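놈턴, 우레트빌 검체 검사소의 음료병 개봉 공정에 양팔 로봇 도입
손목 부담이 큰 반복 작업을 로봇으로 옮기고, 기존 인력은 판독과 기록 업무로 전환

우레트빌 — 식음료 위탁 검사 업체 놈턴(Nomton)은 우레트빌 검체 검사소의 전처리실에 음료병 개봉용 양팔 로봇을 배치하고 운영에 들어갔다고 밝혔다. 로봇이 맡는 일은 검사 의뢰를 받은 페트병 음료의 뚜껑을 여는 작업이다. 한쪽 팔의 그리퍼가 병 몸통을 옆에서 잡고, 다른 팔의 그리퍼가 위에서 내려와 뚜껑을 돌린다. 병을 연 뒤의 시료 채취와 관능 확인, 결과 판정은 지금까지와 같이 검사원이 한다.

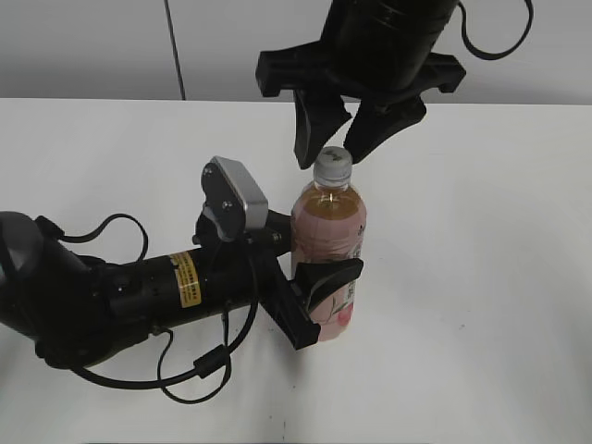

최종 수정: 2019년 5월 4일

우레트빌 검사소에는 차 음료, 과즙 음료, 유음료 등이 제조 단위별로 들어온다. 성수기인 8월에는 하루에 개봉해야 하는 병이 1340병에 이른다. 그동안 이 작업은 전처리실 직원이 손으로 했다. 병을 한 손으로 누르고 다른 손으로 뚜껑을 비트는 동작이 근무 시간 내내 이어졌고, 뚜껑 지름과 조임 정도가 제품마다 달라 힘을 주는 방식도 계속 바꿔야 했다.

회사가 지난해 실시한 작업 환경 점검에서 전처리실은 손목과 엄지 통증을 호소한 직원의 비율이 검사소 안에서 가장 높은 부서로 나타났다. 보호대를 지급하고 교대 간격을 줄였지만 통증 호소는 크게 줄지 않았다. 개봉 도구도 몇 종류 써 보았으나, 도구를 쓰면 뚜껑 아래쪽 고리가 찢어지거나 병 입구가 눌려 밀봉 상태를 확인할 수 없게 되는 경우가 있었다.

놈턴 전처리 부문 책임자인 술레마 페레이라(Zulema Pereyra)는 "개봉은 검사의 첫 단계인데도 숙련이나 판단보다 손힘에 기대는 일이었다. 오후가 되면 병을 여는 속도가 떨어지고, 뒤에서 기다리는 분석 장비도 같이 쉬게 된다. 직원들이 가장 먼저 덜어 달라고 한 작업도 이것이었다"고 말했다.

작업대와 동작

로봇 작업대는 기존 전처리실 안쪽에 설치되었다. 흰색 상판 위에 병을 세워 두면 그리퍼에 달린 카메라가 병의 위치와 라벨 방향을 읽는다. 페트병은 몸통이 얇아 세게 잡으면 찌그러지고 내용물이 넘친다. 약하게 잡으면 뚜껑을 돌릴 때 병이 함께 돈다. 개발진은 제품군마다 잡는 높이와 힘을 따로 정해 두고, 병이 미끄러지는 것이 감지되면 동작을 멈추도록 했다.

손목 쪽 카메라는 병 가까이에서 라벨을 확인하는 데도 쓰인다. 접수 목록에 있는 제품과 작업대에 올라온 제품이 다르면 로봇은 병을 열지 않고 검사원에게 알린다. 라벨이 젖었거나 흐리게 찍혀 읽을 수 없을 때도 같은 절차를 따른다.

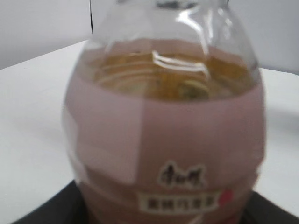

개봉 작업대의 차색 음료병. 우레트빌 검사소 전처리실.

시스템 통합은 부나그(Bunnag)가 맡았다. 부나그는 설치에 앞서 전처리실 직원들이 병을 여는 모습을 교대 조별로 관찰하고, 어떤 병에서 손이 멈추는지를 기록했다. 초기 동작 설계에는 뚜껑을 잡고 한 번에 끝까지 돌리게 되어 있었으나, 직원들의 의견에 따라 먼저 조금 돌려 압력을 빼고 다시 잡아 돌리는 순서로 바뀌었다. 탄산이 든 제품은 당분간 로봇 작업에서 제외한다.

시험 운영은 10주 동안 진행되었다. 이 기간의 마지막 날 로봇은 1076병을 열었고, 직원이 다시 손을 댄 병은 별도로 분류해 원인을 적었다. 가장 많았던 원인은 뚜껑 둘레에 붙은 비닐 조각이었고, 그다음은 병이 상판의 지정 위치에서 벗어난 경우였다. 뒤의 문제는 투입 위치를 표시하는 방식을 바꾸면서 줄었다.

직원 업무의 변화

전처리실 인원은 줄이지 않는다. 놈턴은 로봇 도입을 이유로 한 감원이나 근무 시간 단축은 없으며, 이 내용을 직원 대표와 서면으로 합의했다고 밝혔다. 개봉을 맡았던 직원은 밀봉 상태 판독, 시료 분주, 이상 검체 기록 업무로 옮긴다. 임금 등급은 유지되고, 판독 교육을 마친 직원에게는 상위 등급에 지원할 자격이 주어진다.

교육은 근무 시간 안에 이루어진다. 전반부는 로봇의 정지와 재가동, 병 투입, 오류 메시지 읽기를 다루고, 후반부는 뚜껑과 병 입구의 결함을 구분하는 실습이다. 손목 통증으로 다른 부서에 가 있던 직원도 원하면 이 과정을 거쳐 전처리실로
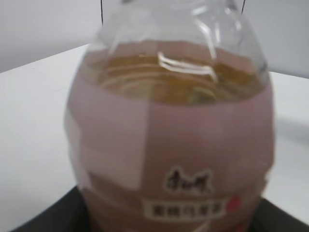
돌아올 수 있다. 복귀를 신청한 직원은 산업보건 담당자와 면담한 뒤 업무 범위를 정하며, 손으로 병을 여는 작업은 배정받지 않는다.

달라지는 점이 모두 편한 쪽은 아니다. 시험 운영 뒤 면담에서 일부 직원은 서서 화면을 확인하는 시간이 길어져 다리와 눈이 피로하다고 답했다. 로봇이 멈췄을 때 밀린 병을 손으로 처리해야 해 작업량이 한꺼번에 몰린다는 의견도 있었다. 검사소는 높이를 조절할 수 있는 의자를 작업대 옆에 두고, 정지 시간이 길어지면 접수 속도를 늦추도록 운영 지침을 고쳤다.

페레이라는 "로봇이 여는 속도는 숙련된 직원보다 느리다. 다만 아침과 저녁의 속도가 같아서 분석실이 일정을 짜기 쉬워졌다. 직원들은 예전에 급하게 적고 넘기던 이상 검체 기록에 시간을 쓸 수 있게 되었다"고 설명했다. 시험 운영 기간에 직원들이 상세 기록을 남긴 이상 검체는 355건이며, 해당 기록은 의뢰 업체에 제공하는 보고서에 반영된다.

안전 관리

로봇이 움직이는 동안 직원은 작업대 앞쪽의 표시선 안으로 손을 넣지 않는다. 병을 넣거나 꺼낼 때는 대기 상태를 확인하고, 바닥이나 상판에 음료가 흐르면 정지 버튼을 누른 다음 닦는다. 그리퍼 손가락은 하루 작업이 끝날 때마다 세척하며, 알레르기 유발 성분이 든 제품을 다룬 뒤에는 바로 세척한다. 세척 기록은 검체 번호와 함께 보관한다.

놈턴은 콜빌(Callville) 검사소에도 같은 작업대를 설치하는 방안을 검토하고 있다. 콜빌은 유리병 비중이 높아 그리퍼 손가락과 잡는 힘을 새로 시험해야 한다. 설치 여부는 우레트빌의 성수기 운영 결과와 콜빌 직원들의 의견을 들은 뒤 결정한다.

자주 묻는 내용

로봇이 검사 결과를 판정하는가?
판정은 검사원이 한다. 로봇은 병을 잡아 뚜껑을 열고, 제품이 접수 목록과 맞지 않으면 알리는 일까지만 한다. 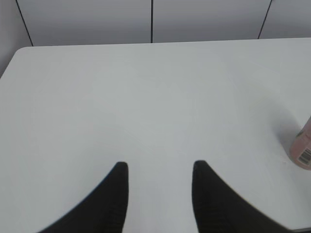

로봇이 멈추면 그날 접수된 검체는 어떻게 되는가?
직원이 손으로 열어 당일 안에 처리한다. 이를 위해 수작업 자리를 한 곳 남겨 두었고, 한 사람이 그 자리에 연속으로 머무는 시간에는 상한을 두었다. 남은 물량은 냉장 보관이 가능한 제품에 한해 다음 근무 조로 넘긴다.

의뢰 업체가 따로 준비할 것이 있는가?
기존 접수 방식과 같다. 새 제품이나 병 모양이 바뀐 제품은 첫 접수 때 여분의 병을 함께 보내면 잡는 높이와 힘을 미리 설정할 수 있다.

로봇 개봉을 원하지 않는 의뢰는 어떻게 신청하는가?
접수서의 전처리 항목에 수작업 개봉을 적으면 된다. 추가 비용은 없다.

놈턴 소개
놈턴은 식음료 제조사와 유통사의 의뢰를 받아 제품의 밀봉 상태, 성분, 보관 안정성을 검사하는 업체로, 우레트빌과 콜빌에서 검사소를 운영한다.

보도 관련 문의
놈턴 우레트빌 검체 검사소 전처리 부문, 담당 술레마 페레이라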